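Plallis Teaching Cell for PC Disassembly
Recording station for one arm, from Pemero 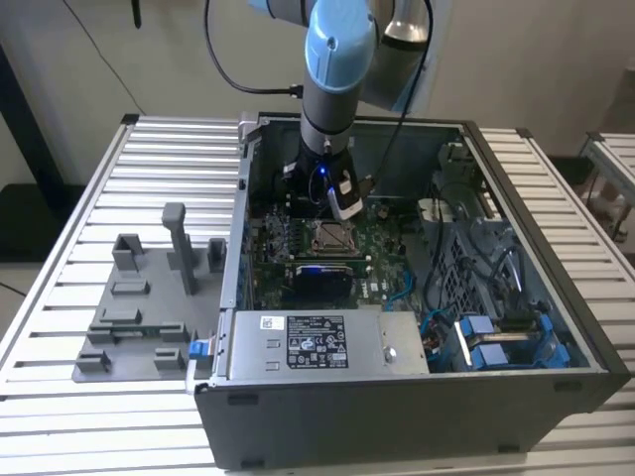 How many recordings does the system need before it can learn a new task?
We recommend to start with 80 good recordings of each task. For a task with small parts, such as taking out a memory module, you may need more. Please change the position of the computer between recordings, so the system does not learn only one place.

What the station does
The operator guides the arm through the work, and Plallis saves the arm motion, the gripper state and the camera video together, on one clock. Each recording is stored as one folder. Bad recordings can be marked during the work and removed later.

Included
Arm with gripper and wrist camera
Fixed camera for the view of the workspace
Slatted aluminum table
Gray 3D-printed fixture plate
Plallis recording software, 2 licenses

The fixture plate can be printed again with other holders. Please send us the drawing of your part.

Tasks prepared at delivery
There are 17 task templates for desktop towers. Each template has a start position, a short text for the operator and a rule for when the recording ends. Templates for laptops are sold separately under the name Ovley.

Setup and training
Our technician stays at your site for 3 days. Operators do not need to know programming.

Delivery and orders
Orders from North America are handled by our partner Thakur. The price depends on the arm you choose. Computers for disassembly are not included.

Page updated Wednesday, October 17, 2018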